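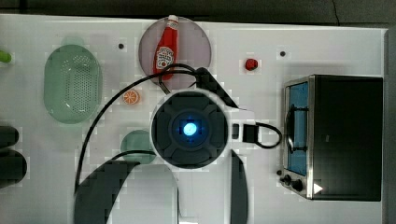

According to Sioned Hughes, a bottle that lies on a plate belongs to nobody's idea of a set table, and also to nobody's idea of a cleared one, so our coding scheme should not force it into either of the two. She made this remark on the first draft of the scheme, and it changed how we wrote Section 4.

4.2 Resting places of condiments

In the earlier version we had only two codes for a condiment at the end of a meal, "in use" and "stored". A bottle standing beside a plate was "in use". A bottle in the refrigerator door or in a cupboard was "stored". We had expected that a few cases would fall between and could be left out of the analysis. During the coding it became clear that these cases were too frequent to leave out, and that they had a pattern of their own. We therefore added a third code, "parked", for a condiment which is placed on or in another object that will itself have to be moved later.

Figure 3. Ketchup bottle lying on a round plate. The neck points to the upper rim of the plate, and the white cap extends as far as the rim.

The arrangement in Figure 3 meets our definition of "parked". The bottle has the plate as its support and not the table, and it lies on its side. A person who wants to take away the plate must first decide about the bottle, or must carry both. We coded the support and the posture separately, as a bottle can also stand upright on a plate. The direction of the neck was noted but is not used in the results, for the reason given in 4.4.

The material comes from 9 households, who kept a written kitchen diary until July 2024 and were visited by one of the two interviewers. In each home we asked the person who usually clears the table to talk with us for about 30 minutes. The diaries contain 53 entries in which a condiment was mentioned by name after the meal was over. Ketchup and mustard were the most usual, followed by soy sauce, and then by different kinds of pickle, which we treated as a condiment only when the participant did so.

When participants explained a parked bottle, their explanations went in two directions. In the first, the plate was understood as a tray. The Ullar household, to use the name they have in our records, had the habit to collect small things on the largest plate and to carry this plate to the counter. The mother said that she did not think of it as a method until we asked. In the second direction, the plate was understood as a protection for the table. Several participants described a sticky ring left by a bottle on a pale surface, and one of them, in the Jurard household, did not allow any sauce bottle to touch the table directly. In her home the plate under the bottle was often a clean one, taken for this purpose only. It follows that the presence of a plate under a condiment tells us little about whether somebody has eaten from it, and we did not code this from position.

The lying posture needs a separate comment. Participants who turned bottles on their side gave practical reasons, such as a thick sauce which comes out faster afterwards, or a shelf that is too low. Others did not remember doing it. In the Rawat household, two adults gave opposite answers about the same bottle: he considered it as put down in a hurry, and she considered it as put down with care, so that it would not fall. We kept both answers and did not try to decide between them.

4.3 Agreement between coders

Two coders, Eun-ji Ko and Osian Voyle, worked through the diary entries independently. Most disagreements concerned the border between "in use" and "parked", especially with small dishes and saucers. A saucer that stays permanently under the oil bottle was at first coded as "parked" by one coder and as "in use" by the other. After discussion we decided that a support which stays with the condiment in its storage place is a part of the condiment, and such entries were coded again. The definition in Appendix B is the corrected one.

4.4 Orientation

We had planned to compare the direction of the neck with the seat of the person who used the bottle last. The diary form has no place for a seating plan, and only two households added a drawing by themselves. The comparison was for this reason given up, and the notes on direction are kept with the diaries for later use.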